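The Final Year Project Should Be Allowed to Break

Opinion, by Aminu Akande

Every December I receive from the students of our department a box of reports, and every December I read the same engine. The cover is different, the names are different, but inside there is the same drawing of the same regenerative brake, copied from one year to the next until the arrows lost their labels. I don't write this to laugh at the students. I was one of them, and my own report on brake discs was a good deal thinner than theirs. I write because I believe we ask for the wrong thing.
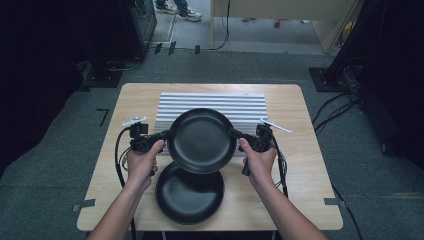

Page last changed: Monday, 9:20

In the mechanical department at Skiltbridge, a final year student must deliver a report with a title, an abstract, a literature review and a conclusion. A working part is welcome but it gives few marks. So a clever student makes a simple calculation. Building a brake costs money and weekends, and it can fail in front of the examiner. Writing about a brake costs only the weekends, and a text can't seize or overheat. I would choose the same if I were twenty-two and tired.

The result is that we have 1253 reports on the shelf in our library and very few of them contain a measurement made by the author. I have looked through many. The tables come from textbooks, sometimes with the units of the textbook and sometimes with no units. One report on flywheel storage gives the efficiency with four decimals and does not say of which flywheel.

My colleague Salamatu Ibrahim disagrees with me, and I should give her argument fairly. She says that a seminar report teaches to read, and that engineers who can't read are dangerous. She also says that many of our students have no workshop at home, no car and no uncle with a lathe, and if we give marks for hardware we give marks for uncles. This second point is strong, and for a long time I had no answer to it.

Then I spent a spring helping at the Garba test hall, where small companies bring their parts. A firm called Gusance was testing a set of brake pads for delivery vans. The engineer there had a cheap thermocouple, a notebook and an old drum on a stand. In one week she had a curve of temperature against time, and the curve was ugly. It had a jump in the middle that no textbook shows. She spent two more days to find that the jump came from a loose bolt on the stand. I think she learned more mechanics from this bolt than I learned in one full semester.

That stand was made of scrap. It did not need an uncle. It needed one room, one key and a person who is paid to open the door on Saturday.

So here is my proposal, and it is small. Let each student measure one thing. It can be the wear of a bicycle brake block over 20 rides, or the fuel used by the same car on the same road with soft tires and with hard ones. Let the report be short, nine pages if nine pages are enough. Half of the marks should go to the description of what went wrong. At present a student who writes "the result did not agree with theory" is afraid, and often he corrects the number at night until it agrees. I know this because I did it with my brake discs.

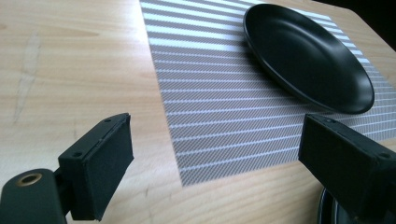
Striped woven placemat on a light wooden tabletop.

There is the question of cost. We asked Skullbridge, who sell test equipment to schools, for a price, and one simple drum stand with sensors came to 2466 dollars. For a department this is not nothing – but we spend around the same on the printing and binding of reports which few people open again. I would print less. The students could hand in a file, and the money for the hard covers could become steel.

Some readers will say that measuring a bicycle is not the level of a university. I don't agree. A hybrid drive with two motors and a planetary gear is a beautiful subject, but a student can't touch it in one year, he can only repeat it. With the bicycle he is alone with his data, and he has to decide if the third reading is a mistake or a discovery. This decision is the daily work of an engineer in any factory I have visited.

The form for next year's projects is still open for comments. I have sent mine, and Salamatu has sent hers, which says mostly the opposite, and we have agreed to ask together for the room with the key.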